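About Belta

Belta prepares and maintains technical documentation for manufacturers of small industrial and household equipment. The company writes operating manuals, parts lists, service bulletins and safety sheets, and keeps them current for as long as the product they describe is on sale. Our office is in Prilton.

The company was set up by Damian Bielecka and Renata Walczak, who had worked together in the service department of a pump manufacturer. Much of their time there went to answering calls from technicians who had the wrong revision of a manual. Belta's first contract was a rewrite of a single 70-page maintenance guide. The customer later asked for the rest of its product line to be handled the same way.

What we write

Most of our work falls into one of these groups:

Operating manuals for end users, including quick-start sheets
Maintenance and repair manuals for trained service staff
Illustrated parts lists with ordering codes
Change notices and revision records
Label and packaging text

Each manual is written from the product itself. We ask for one working unit and one that can be taken apart. Drawings supplied by the customer are used for dimensions and part codes, and every procedure is carried out by the writer before it goes to review. Torque values, fluid quantities and electrical ratings are copied from the customer's engineering file and signed off by the customer's engineer.
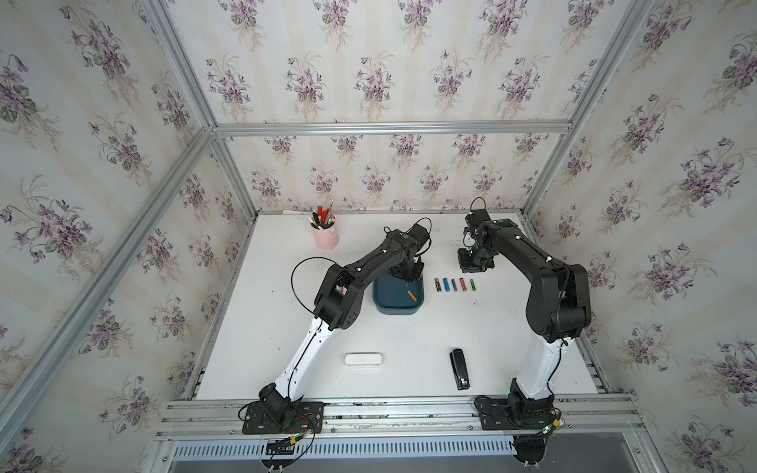 How a document is checked

A draft passes through two reviews. The first is technical and is done by the customer. The second is done in our office by a reader who has not worked on the product. That reader follows the text step by step and marks any instruction that cannot be completed as written.

Revisions are tracked in Eide, our internal register. Eide currently holds some 400 active documents. For each one it records the issue number, the product serial range it applies to, the name of the writer and the date of the next scheduled check. Withdrawn issues stay in the register and can be supplied on request for older equipment.

Translation

We write in English. Translation is handled by Dovanar under a standing agreement and uses a term list that we maintain for each customer. Translated files carry the same issue number as the source.

Contact

New inquiries go to Renata Walczak. Questions about an existing document should quote the issue number printed on the back cover.

Page last revised April 2, 2025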